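Search the archive Go Advanced search

shopfloor-talk: Re: What happened to your hands-on jobs after the arms came in?

We use cookies to remember your reading preferences. Accept Decline

Hello everyone,

I've been meaning to answer this one for days and kept starting at the end of a shift, when I'm no good for anything but soup. So I'm writing from the kitchen at 6 in the morning with the first coffee, and I'll apologize now for the length. The original question is below so you don't have to go digging.

> We are a small returns shop, mostly household odds and ends, and
> management has told us that two-armed benches are coming in next year.
> They have been decent about it. There was a meeting with sandwiches and
> we were told there would be no layoffs. But I have sorted and checked
> goods by hand for most of my working life and I don't really know what
> I'd be doing all day next to one of these. Nobody in the meeting could
> tell me either. Does anyone here work beside them already? I don't need
> the sales talk, I've had that. I'd like to know what your day looks like
> now, what you miss, and whether there was anything you wish you had asked
> for before it was all bolted down.

First of all, welcome, and I'm glad you asked here. I could have written your message myself. I work at Drikosero, in the Roltelwood building, and before the arms I was on the mixed goods table: loose things out of totes, look them over, decide whether they can go back on a shelf, and send them down one of the chutes. I liked that job. I liked the variety, and I liked that you could talk across the table while you did it.

What we have now are two benches, which we call Cosetti and Tian. Each one is a pair of arms in an open-fronted sort of booth, and each has a person assigned to it for the shift. I'm on Cosetti most days. The arms practice on everyday objects before they are allowed near customer goods, and somebody has to pick the objects, lay them out, guide the arms through each move, watch, write down what went well and what didn't, and then do it all over again with something a little different. That somebody is me. My title is bench lead, which came with a small raise and a very large binder.

The part I was least ready for was the screen. You spend a good deal of your day looking at what the little wrist cameras see, and it's an odd way to look at your own workplace. The thing being held fills up the view, big and soft around the edges, and the room is back there at a slant behind it. My first week I got a bit seasick! It passed. These days I can usually tell from the wrist view whether a grip is square or whether the thing is going to twist.

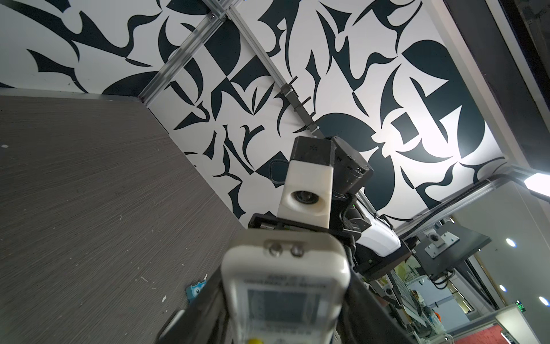

Wrist view from one of the Cosetti arms, holding an air-conditioner remote, with the other arm behind.

You'll see the black-and-white pattern on the panels, too. I have had more questions from my family about that pattern than about the robots. You do stop noticing it, and then you go home and find your own curtains a little dull.

Now, what the day looks like, seeing as you asked for that and not for my curtains. I come in at 7, and the first half hour is the walk-round: cables, bolts on the rail, whether the cameras are seated properly, whether the grippers open and close without a hitch. Then I read the night notes, if there are any. Then it's sessions until lunch. A session is one small task repeated with changes, and between sessions there is a log to fill in. After lunch it's more of the same on paper, but I find it goes differently. The mornings are for concentration and the afternoons are for fiddling, and I've learned to save the awkward objects for the afternoon, when I have more patience with them and less with the log.

We ran 3624 logged tries on Cosetti before anyone let it touch a customer's return. I know the number because it's written on a strip of masking tape over my locker, put there by a coworker who thought I should have something to show for it. It took 11 weeks. I mention it so that you can hold it up against whatever timetable you were given with the sandwiches. Ours had said a month.
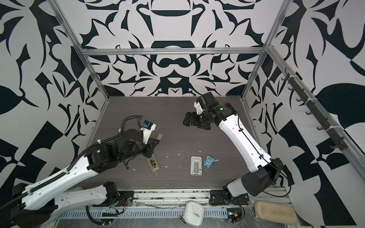
The thing I'd most like to pass along is how much of what you know in your hands turns out to be worth saying out loud. I never in my life thought about how I pick things up. You sort for years and your fingers simply do it, and then one day you're asked to explain it to an engineer who is very polite and has a notebook. Take the silver phone stand lying flat on the table there, with the little blue owl right beside it. I'd get a fingernail under the stand and tip it, and my other fingers would shift the owl out of the way without my ever deciding to. A gripper with two fingers has no fingernail. So you sit down together and work out another way in, and you are the one with the ideas, which was a surprise to me and I think to the engineer. I came up with sliding flat things a little way over before lifting, and it's in the binder now, on a page with our shift's name on it. I was as proud of that as of anything I've done there. If you get nothing else agreed beforehand, get it agreed that the people from the tables are in the room when the tasks are planned!

What I miss is easy to name. I miss the talking. The mixed goods table sat us all facing each other, and the benches have you facing in, toward the arms, with your back to whoever is on the next one. The first months were lonely and I was slow to admit it. We asked in the end to have the log desks turned so that the leads sit side by side while doing the write-ups, and it has helped a great deal. It cost the company nothing but an afternoon of moving furniture. Ask for that one early.

I also miss being tired in the old way. My back is better, no question, and my wrists are a whole lot better. But I used to go home worn out in the arms and legs and clear in the head, and now it's the other way about. Some evenings I just want to carry something heavy up the stairs. I've started walking the long way to the bus for that reason, and a few others from the building have joined me, so perhaps we've got some of the talking back that way.

And I'll say this plainly, as I think you'd want it plain. There were no layoffs here, as we'd been promised. There were also no replacements when people retired, and the mixed goods table got shorter by a chair and then by another chair. Those of us who are still there were offered bench work or packing. Packing is a fine job and some folks went to it gladly. A couple of people tried the benches and disliked the watching so much that they asked to go back, and that was allowed, but only after a bit of a fuss. So get the way back in writing. I mean a line that says a person may try the bench for a set time and return to the old job at the same pay. We have that line now. We didn't then.

Other things I wish we'd asked for, in no order: a proper stool with a back, a say in who picks the practice objects, a stop button you can reach from the log desk as well as from the bench, and paid time to read the binder (I read mine on the bus for a month). Somebody should also settle who cleans the bench. It was in no one's duties to begin with, so it fell to whoever minded the specks most, and that was me. It's a line on the shift sheet these days, shared out, and I'm a more pleasant person for it.

You asked for no sales talk, so let me only say that there are good days, and they aren't the days I would have guessed. The arms doing something fast doesn't move me much. What gets me is when the pair of them are working close in on one object, and you've spent all morning changing small things, the approach, the height, which arm goes first, and you find you've been leaning forward with your hands in the same position as theirs. I caught myself doing that over a sponge. A sponge! I told my sister and she laughed until she had to put the phone down.
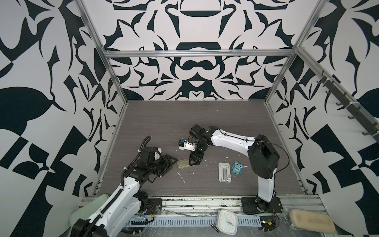 Both arms at the sponge. The owl is keeping out of it, by the phone stand.

As for the money side, Drikosero paid us a one-time training bonus of $800 for moving to the benches, and I'd encourage your shop to ask about something of that kind while management is still in a generous mood. The raise came separately. If they tell you the training is its own reward, well, you may have my permission to smile and ask again.

If any of the Tian people are reading, please do chime in. They're on soft goods over there, towels and gloves and such, and their days are quite different from mine. I believe they'd have more to say about the slow weeks. I'd also love to hear from anybody whose benches run overnight with only one person in the building, as it has been talked about for us after December and I'm not easy in my mind about it. I don't know what I'd be asking for yet.

To the person who wrote in: I can send you the wording of our way-back line, and the shift sheet too if it would be any use. Write to me off the list whenever you like. I'm slow but I do answer, and I'd be glad to hear how your next meeting goes and whether the sandwiches hold up.

Warmly,
Bench lead, Cosetti, day shift
Drikosero, Roltelwood building

Last updated: December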